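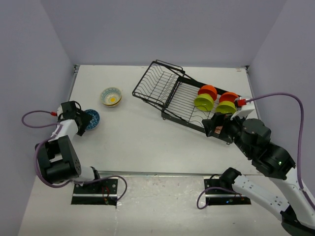 Two-arm bench kit goes on sale to small kitchens and labs

2023-10-20

Zastby has begun taking orders for a two-arm bench kit meant for light handling jobs such as sorting crockery, filling racks and clearing a worktop. The kit is called the Evon and costs 2473 euros, or 2073 euros for buyers who already have a suitable table and want only the arms, grippers and cabling.

The firm, which until now has mostly sold spare parts and grippers to repair shops, says the Evon is aimed at training colleges, small research groups and catering suppliers who want to try out automation before spending more. It is not sold as a finished dishwashing machine and it does not come with a promise to clear a table on its own from the first day.

"You get two arms, a gripper on each and a mount for a camera above each gripper," said Evelien Dewulf, who runs sales at the company. "People ask us if it can do the washing-up. It can put bowls in a rack once you have shown it how, and you will need to show it more than once."

Buyers teach the kit by guiding it through a job by hand controls. Each run is recorded and then used to train the software, which is supplied by Viklund under a licence lasting 17 months. After that the licence has to be renewed. Zastby has not yet given a price for renewal, and says it will write to customers before the first ones run out.

Bowls were chosen for the sample task that ships with the software because most kitchens have them and they stack. The task covers picking up a bowl by its edge, placing it in a wire rack and leaving one bowl resting with another. Plates and cups will follow in an update. Glasses are not supported, and the handbook advises against trying them.

Soft items are a separate matter. The second sample task deals with packaging, and Genji Kikuchi, the engineer who put it together, said it took far longer to get right than the bowls did.

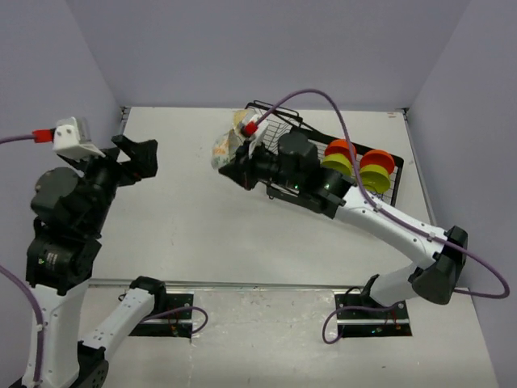

"A bowl keeps its shape when you grip it and a plastic bag doesn't," he said. "If the fingers close a little too early you get a corner, or you get nothing. We rewrote that part in October and it is better now, but I would still call it a trial version."

The kit was tried out at the Kaststead training centre, where staff ran it on both tasks. Their main complaint was the cabling. The lead to each camera mount has to be long enough for the arm to turn freely, and the centre found that a loop left too slack could catch on a rack. Zastby now includes extra clips and a page on cable routing - users are told to move each arm slowly through its full reach before starting a job.

Setting up takes roughly 27 minutes according to the handbook, not counting the table. The mounting plates are fixed along the front of the worktop, one for each arm, and the spacing between them should not be changed once training runs have been recorded. Moving a plate means recording the runs again.

Orders are being taken through the Zastby website. Delivery is to mainland addresses only for now, and spare grippers can be bought separately.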